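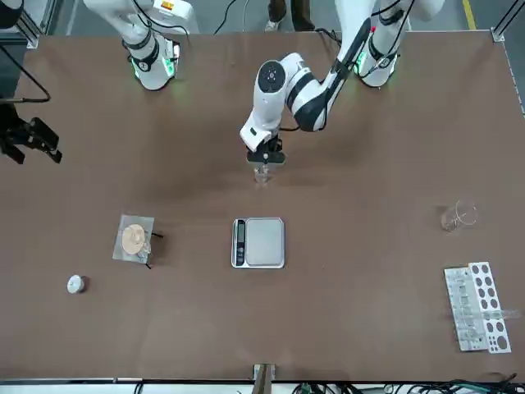 Notes from the bench: weighing, tubes and a plea about beakers

Hello again from the Kalldale bench! It's August, half of you are away, and I've been left in charge of this page, so you're getting glassware. Sorry to anyone who was hoping for another piece about the garden (Yaryna Shevchuk promises one next time, with recipes).

I've been meaning to write something about weighing for ages. We get a lot of people coming through who are perfectly comfortable with kitchen scales and then go a bit stiff when they're handed a square of weighing paper. It's only paper! Fold it once corner to corner, open it out again, and you've got a little gutter down the middle that your powder will slide along very obligingly when you tip it. Put it on the pan, zero the balance, then add your stuff a bit at a time. I tap the spatula with one finger, which Stepan Yatsenko says is a terrible habit, but my numbers are as good as his.

Draughts are the thing to watch. If the last digit keeps wandering, somebody has probably opened a door. Wait for it to settle, and don't lean on the table while you're waiting — I did exactly that for most of my first week and blamed the balance.

Small glass tubes are the other thing people worry about. Hold them upright, near the top, and lower them gently into the rack until you feel them sit. Don't let go early. A tube that's only halfway into its hole will lean, and a leaning tube is a nuisance to everybody who has to reach past it. We use the back row first so that nobody's sleeve goes over the full ones, and I'd love it if that became a proper habit here and not just something I mutter about.
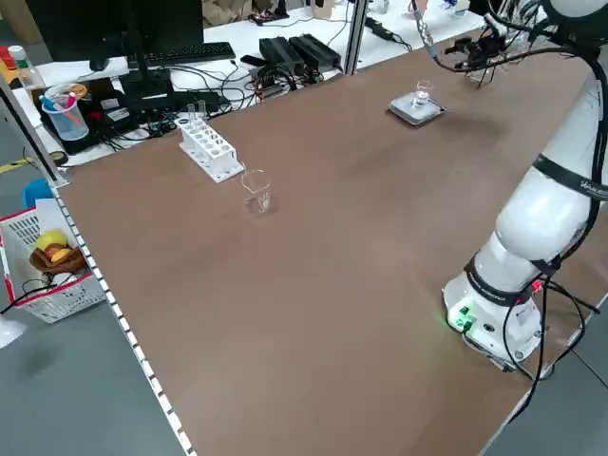
Which brings me to beakers. Please, please label them. A small beaker with something clear in it could be water, or it could be Radymyr Kravchuk's afternoon, and he was very nice about it last month but I still felt awful. A strip of tape and a marker will do, with what's in it and your initials. There are always pens by the monitor, and if they've wandered off, there's a new box in the cupboard under the Hutsuliak calendar.

While I'm on the subject, we've ordered more glass. Two boxes of test tubes and a mixed lot of beakers are on their way from Brandance, and the whole order came to about 600 with delivery, so do be kind to it. Ivan Prokopenko has offered to wash everything before it goes on the shelf. If you'd like to help him, he'll be at the sink from 7 in the morning, which is heroic and I will not be joining him.

One last bit of housekeeping. Empty beakers can stay out on the table if you're coming straight back, but at the end of the day they go to the drying rack, upside down, spouts all facing the same way. The spout business is purely my own fussiness. Yevhen Hnatiuk has asked me to remind you as well that the key for the Gulivach store is back on its hook, and that he'd like it to stay there!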